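Descaling interval and water hardness: a year of notes

When we moved to Britness I carried on descaling the kettle and the coffee machine every three months, as I had done at the old flat. By the second cycle the kettle element had a crust on it and the Borkix was taking noticeably longer to push water through. The old flat was in a soft water area. Britness is not.

The supplier's page for my postcode gives hardness as a single word, "hard", which is of limited use. I bought a drop test kit instead. You fill the tube to the line, add the reagent one drop at a time and count until the colour changes from red to green. Each drop is one German degree. I got 22 from the kitchen tap, and 22 again from the bathroom, so I stopped testing taps. 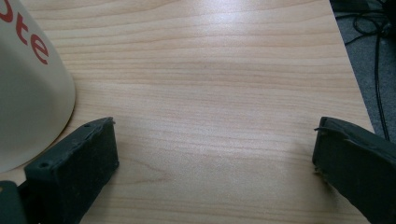
One German degree is equal to 17.8 mg/l of calcium carbonate, so the kitchen tap sits a little over 390 mg/l. The Borkix manual has a table that stops at 21 and then says "consult dealer". I did not consult the dealer. The machine's hardness setting goes from 1 to 4 and only changes when the warning light comes on. At setting 4 the light comes on after 200 cups, and at our rate of use that was still too late.

The next thing I tried was a filter jug, a Hedegaard with the tall cartridge. The box describes the cartridge as lasting a month. I tested the filtered water every few days in April and wrote the results on the back of the instruction sheet.

Fresh cartridge: 3 drops.
End of the second week: 9 drops.
End of the month: the same as the tap, as far as I could tell.

The jug works, then, but the cartridge is spent well before the date dial says so. The dial is only a timer and has no idea what has passed through it. I now change the cartridge at two weeks and use filtered water for the coffee machine only - the kettle gets tap water and is descaled more often. 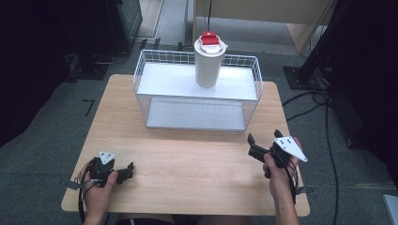

Choice of acid

I had been using Endora sachets, mainly out of habit. They are citric acid with a blue dye, and they cost several times what plain citric acid does by the kilo. Plain citric acid has one drawback, and it matters with very hard water. If the solution is heated it can form calcium citrate, a white solid which is harder to shift than the limescale was. The usual advice to fill the kettle and boil it is therefore poor advice here. I dissolve two tablespoons in a litre of warm water and leave it for half an hour with the kettle switched off. 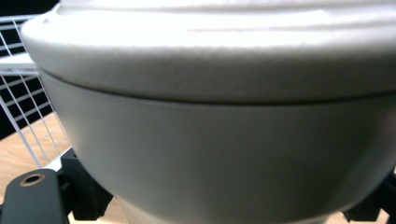 Lactic acid does not have this problem to the same degree, and it is what the Borkix manual asks for. It comes as a liquid and is easy to measure. I use it in the machine and keep the citric for the kettle, shower head and tap aerators. Vinegar also works, slowly, and is hard on some rubber seals. I would not run it through a pump.

Do not mix any of these with bleach.
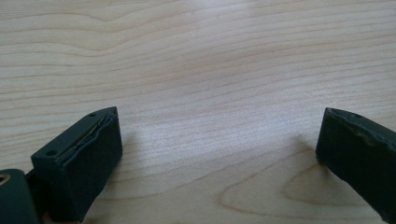 Current schedule

Kettle: every two weeks, citric, no heat.
Coffee machine: every two months, lactic, two full rinses afterwards.
Jug cartridge: every two weeks.
Shower head: when the spray goes sideways.

I have not looked at a plumbed-in softener yet. The stopcock is behind the washing machine and there is very little room on the pipe after it, so that will have to wait until the washing machine comes out for some other reason.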